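Bench Notes: Racks, caps and a pale tabletop
Interview
Saturday, August 21, 2021

Barnabás Sárközi has looked after sample storage at the Stustine laboratory since it moved into the Fodor building. He trains new staff in tube handling and wrote the current bench procedure, which runs to 4 pages. Dorottya Boros spoke with him about racks, caps and work surfaces.

Sárközi begins with the rack, because most errors he sees are position errors. "A tube in the wrong hole is a lost tube," he says. "It has a label, but nobody reads the label if the position list says something else." Under his procedure a rack is filled from one end and the starting end is written on the worksheet. Staff who trained elsewhere often fill from the middle so the rack stays balanced when carried. He does not allow it. "If balance is the problem, use two hands."

The procedure was rewritten in June after an internal check of 100 worksheets. The starting end had been recorded on 78 of them. Sárközi considers that a poor result. The remaining sheets had to be compared with the tubes by hand, a job that fell to Lilla Hegedűs and Zsolt Jakab. The new worksheet has a box for the starting end at the top, above the operator's initials.

Caps

On caps he has fewer rules. Color is used at Stustine to separate batches and carries no information about contents. "People want blue to mean something," he says. "It means the supplier had blue." Jakab once proposed a full color code. It was tried on one shelf and dropped when a delivery arrived in a single color.

Tightening is taught by feel. The cap is turned until it stops, then left alone. Over-tightened caps are hard to open with gloves on, and the tube tends to turn in its hole along with the cap. Sárközi prefers a rack that grips the tube lightly at the bottom. The Ondadska racks used in the cold room do this. The older ones do not, and he would like them replaced.

The work surface

The benches at Fodor were dark when the laboratory moved in. Sárközi asked for pale tops on the tables used for racking. A drop of stain or a flake of label is easier to find on a light surface, and he counts that as a safety matter. The drawback is that every mark stays visible. "You learn which specks are old," he says. "A new one gets wiped and then we look at it again."

He wants the area next to the rack left clear. Pens, spare caps and the worksheet go on a side shelf. Ildikó Dudás, who runs the afternoon shift, keeps the worksheet on the table and says so openly. The two have not settled the matter.

A test tube rack on the light tabletop, which carries a few small specks and marks.

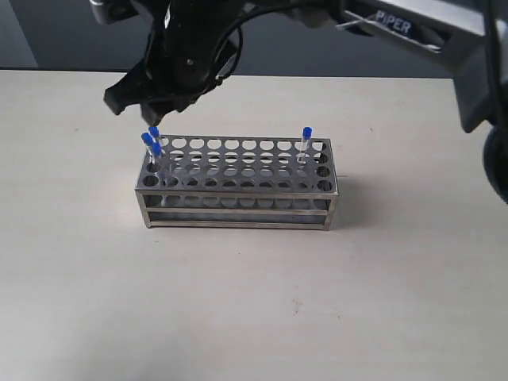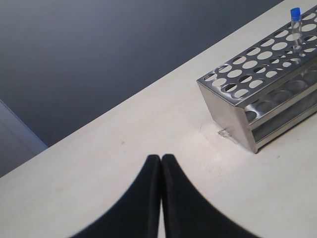 Cleaning and storage

Empty racks are washed at the end of the week and dried upside down. Sárközi does not stack them wet, since water stays in the holes. Cracked racks are thrown out the same day. The inventory now stands at 65 racks, all numbered on the short side with a paint pen. Adhesive labels came off in the wash.

Full racks go to the Trornley cabinet, lowest shelf first. The door list is updated before the door is closed. Asked what he would change next, Sárközi names the door list. It is still on paper, and the pencil is usually missing.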